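Bedroom Clear-Out: Damow Apartment Gallery

This page covers the bedroom part of the April clear-out in our rental on the Tukberg side of town. The room is small, and the bed ends up as the place where everything gets put down. We sort on top of the blanket, one group of things at a time, and then carry it all out. The kitchen and hallway have their own pages.
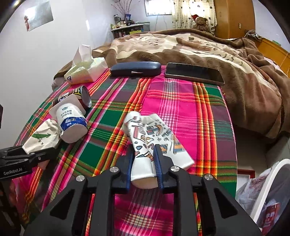 Patterned sock, cloth bag with the green crocodile, glasses case, phone and tissues, all on the plaid.
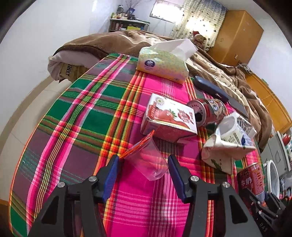
Mostly packaging: a plastic cup on its side, a strawberry carton, a red drink can, a paper bag. The shelf with the bottles and jars is at the back and gets its own day.

What is the best order for clearing a bed that has trash and belongings mixed together?

Take the drink containers first. Check each one for leftover liquid and keep it upright on the way to the kitchen. Paper and boxes go next, flattened if they are empty. After that, pick up small things that are easy to lose in the folds, such as socks, and put electronics and glasses on a hard surface. Shake out the blankets last. The whole job takes us around 20 minutes.

Notes

Cans and bottles go in the Tarigan bin by the back stairs. Cartons go with paper in our building, but other buildings on the street do it differently, so check the sign.

The storage box for odd items is an Allham, the 79-liter size with the clip lid. It fits under the bed with the wheels off. We have 5 of them now and one is still empty.

Next page: the shelf.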